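Wash day, without hurry

In the Dultholm apartments, Elmarie Maluleke does her laundry before 7 in the morning. "I learned it from my mother," she told me. "Dark things together, and the red ones you wash first alone, two times."

She has 4 rules, written on paper inside a cupboard. The last is her favorite: never fill the drum to the top.

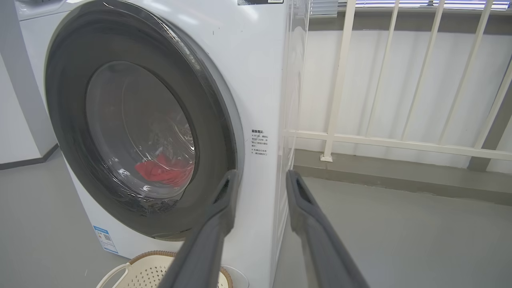
Red cloth and darker laundry behind the gray glass of a front loader.

Her neighbor Bongani Lekota has no rules. His shirts, he admits, are all a little pink since July.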